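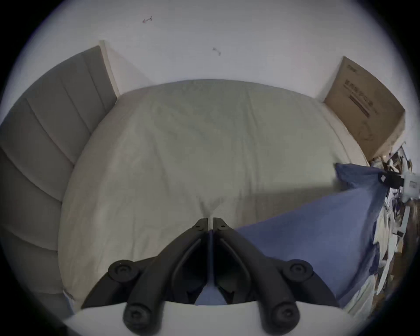 Court notebook – setter timing, week 2

19 Oct 2026
Zarmeena Zaidi

Search this notebook
Go

Carrying on from last week, when we established that our ball machine is excellent at hitting the ceiling. It has since been persuaded to point at the net. Everything below was done in the small hall, net at women's height, with the old Petkov balls because somebody has locked the new ones in the cupboard and gone to Portugal with the key.

The question, for anyone joining late: does our second setter really release slower than the first, or does she only look slower? The coach says slower. The setter says the passes are worse when she's on. Both have said so at length, in the corridor, to me.

Set-up

Machine at the back of zone 5, feeding to the usual target between 2 and 3. Contact mat under the target so we get the plant of the right foot. Timing starts at the machine's click and stops when the hitter in 4 touches the ball. I know this lumps together pass, set and hitter. I wanted the release alone, but the high-speed unit from Allance has a flat battery and a charger that fits nothing in this building. So the stopwatch software on the club laptop it is, with me tapping the space bar like a woman trying to wake a lift.

Sets done: 62 in all, split evenly between the two of them, in blocks, with a swap after each block so that tiredness is shared out. High balls to 4 only. No quicks. The middles were offended and went off to do their own thing at the far end, which involved a lot of shouting and one of my cones.

What happened

First block thrown out. The Hivier mat was registering the hitter's landing as well as the setter's step, so according to the log our first setter took a step, set the ball, and then took another step three metres away in mid-rally. Moved the mat back a shoe's length and taped it down. It behaved after that, apart from one reading I can't explain and have left in with a question mark.

Second block fine. Third block fine until the hitter started calling for lower sets, got them, and liked them. Tempo drifted. I only noticed when I looked at the times and both setters had become marvellous. Had a word. She was sorry, in the manner of someone who is not sorry.

Fourth block was the best of the evening. Everyone had stopped performing for the laptop by then.

Numbers, such as they are

Of the 62, I kept 29 that I'd be willing to defend to a sceptical person. The rest went for the usual reasons: net touch, bad feed, ball off the basketball hoop, me sneezing on the space bar (2 of those, logged as such). On the ones I kept, there's no gap between the setters that I could see without wanting to see it. The second setter's times are more spread out. Her good ones are as quick as anything the first setter does, and her bad ones come when the feed drops short and she has to go forward and turn.

This is, annoyingly, roughly what she told me in the corridor.

Caution, though. The machine's short feeds didn't fall fairly. She had more of them than the first setter did, and I didn't plan it that way and can't now undo it. If the coach reads this (hello), please don't change Saturday's line-up on the strength of it, or leave it alone on the strength of it either.

Footwork note

Watching from behind the mat I got interested in something else. When the ball is short, the first setter goes left-right-set and arrives already square to 4. The second goes right-left-right, a stutter on the way, and squares up with her shoulders in the air. It gets there. It costs her time and it tells the opposing block exactly where the ball is going, and I'd care about that more than the hundredths.

Tried a cue: "beat the ball, then look up". She used it well and then got bored of me saying it. Will try a chalk line next time and keep my mouth shut.
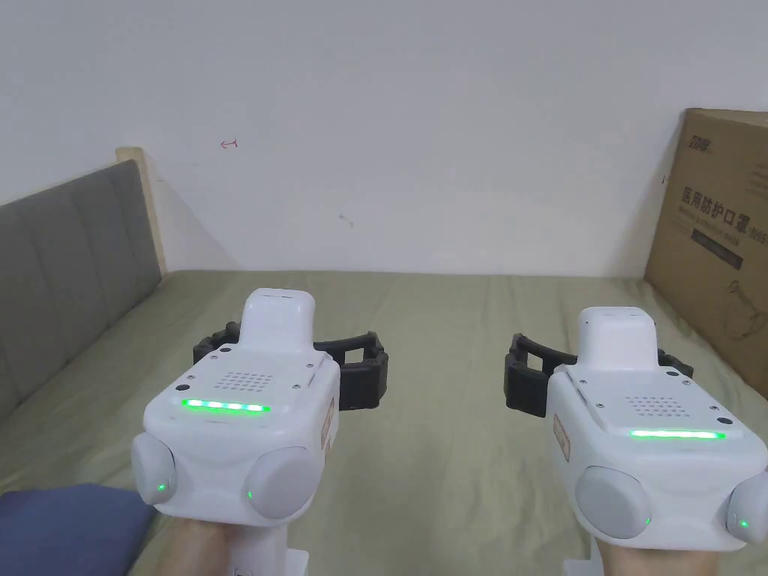

The other thing worth chasing is whether the stutter shows up in matches or only against the machine. A machine has no arms. You can't read a platform that isn't there, and both of them said they felt late on every short ball for that reason. Live passing would be the honest test, and also a mess, because our libero passes so neatly that we'd wait until December for a bad one. Might ask the second-team passers. They're keen, and the short balls would arrive without being requested.

Match footage: I have the away game against Vetus on the club drive, all of it filmed from behind a pillar. The left half of the court is very clear. Went through the opening set looking for short passes with the second setter on and found 4, with the stutter in each of them. A tiny pile, but all leaning the same way. Will do the other sets when I can face the pillar again.

Equipment gripes

– Machine wheel on the left is wearing. Feeds curl a little towards zone 1 after it's been running a while. I corrected by nudging it with my foot, so there's your precision.
– Laptop fell asleep twice between blocks. Changed the setting. It changed it back.
– Antenna on the far side is held on with hair ties. Has been for a year. Works.
– Whoever keeps the pump in their car, please stop.

For next time

Alternate setters ball by ball, so short feeds get shared. The setters will hate the shuffling in and out and they can tell me so in the corridor.

Borrow a charger that fits. Try the swimming lot, who seem to own one of everything.

Call the tempo out loud before each ball and bin anything the hitter has "improved".

Get both setters to rate each feed before they know the time. I'd like to see if feeling late and being late are the same thing. My guess is no, but my guess last week was that the ceiling was higher.

Coach has asked for a one-page version of this by Thursday. Coach will get the footwork note and the bit about Saturday, in large type.

Contact: leave a note in the office tray | © Z. Zaidi, court notebook | Back to top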